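# The Erector Set in My Garage

The blue uprights came from Drundadau, a restaurant supplier out past Clundbridge that closed in April and sold off its stockroom. I went for a soup pot. I came home with pallet racking, the kind meant for people who own a forklift, and a bag of clips the seller waved at me as though I'd know.

Anyone who has bought home shelving since 2001 knows the other kind. It arrives in a flat box, goes up in ten minutes and starts leaning by Wednesday. I have owned three of those. The last one, a Bratu, gave way under paint cans I had been told it would love.

Storage racking has no such charm. It has holes.
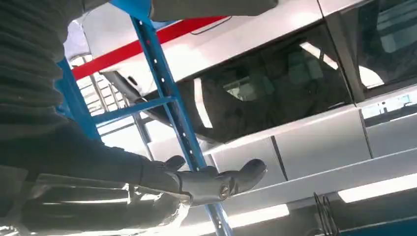
*Blue for the upright, red for the beam: the warehouse palette at close range.*

The holes are the whole idea, and also the trouble. A beam can go at nearly any height, so every height becomes a decision, and every decision becomes an argument with the person who wants room for the Christmas tree. Ours took almost 3 hours. We settled on a bottom level high enough for the cooler, then moved it because the cooler has wheels.

Purists at Umallow, where I bought replacement clips, will tell you to level the posts before you hang a thing. I hung a thing. Then I took it down, along with everything above it, and leveled the posts.

The seller had told me each shelf would carry more than I could ever put on it, and I took this personally. So far it holds the camping gear and a fondue set. The soup pot, for the record, had already been sold.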